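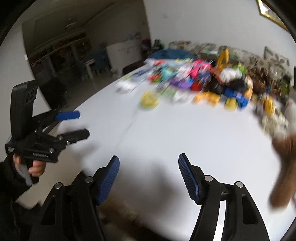
The white table, with the pile of toys and objects on the far side.

Surkance Table Sorting Set

README, version of 2 January 2010
Written by Oi-ling Yu, with corrections from Kavinda Ekanayake

What is in this set

Surkance is a set of recordings of people who tidy a table of mixed toys and small household objects. The table is always the same big white one with the curved outline. The things on it change from session to session. We wanted a pile that looks like the one at home after a child has played for an afternoon, so we did not arrange it nicely.

There are 40 sessions. Each session has one folder, and the folder has the recording, a short text file with the list of objects, and a notes file if the people wrote something. Not all of them did. Sessions 1 to 15 were made in August, before we had fixed rules for the piles, and you will see that they are less regular than the later ones.

The activity

A session starts with the pile at one side of the table. Two people stand at the table and move the objects out of the pile, one after another, until the groups are ready or the time is over. The time limit is 30 minutes. Short sessions are kept as they are and we did not cut the pauses.

The groups are:

soft - plush toys, fluffy things, anything made of cloth
round - balls, round fruit toys, and other things that can roll
hard - blocks, cars, plastic figures, lids
other - what the two people could not agree about

The group "other" is larger than we expected. Please do not treat it as an error. If two people looked at one object and had two opinions, we think this is useful to know, and the notes file often says what the opinions were.

Round things should be put down last in their group, or they go away across the table. In the early sessions this rule did not exist.

Object lists

The list was written by hand before each session and typed later by Tsung-han Hsiao. One line is one object, first the colour, then the name. The names are everyday words and they are not always the same for the same toy: "ball yellow-green", "yellow ball" and "lemon ball" can be one thing. We started to make them equal, but stopped at session 15. If you need equal names for all of them, you must do this part yourself.

Objects were borrowed from several families and given back, so it is not possible to buy the same pile. A few have text or a brand on them. We did not record the brand.

Known problems

Many single images are blurred, mostly when the view moves quickly over the table. We left them in. If you want only sharp images, you have to choose them with your own method, and please write in your paper which method it was.

Far objects in a dense pile can be impossible to separate by eye. The object list tells you what was put on the table, but it does not tell you where in the pile it was.

Session 30 has no notes and its object list is too short. King-fai Chiu remembers more blocks than the list has. We do not want to guess, so the list stays short.

The light is not equal between sessions - the blinds were sometimes open and sometimes closed, and this was not written down.

How to use it

You can use the set for teaching and for research without payment. Please do not use it to identify the people at the table. They agreed to take part for the tidying, and some of them asked that their names stay out of the notes, so we removed all names there.

If you find a wrong line in an object list, send the session number and the line to Man-lok Yau. Corrections are collected and put in together. An answer can take some weeks.

Changes

Object lists for the last sessions added.
Group "small" removed, its objects moved to "hard".
Spelling of colours made the same in all files (grey, not gray).
Empty notes files deleted.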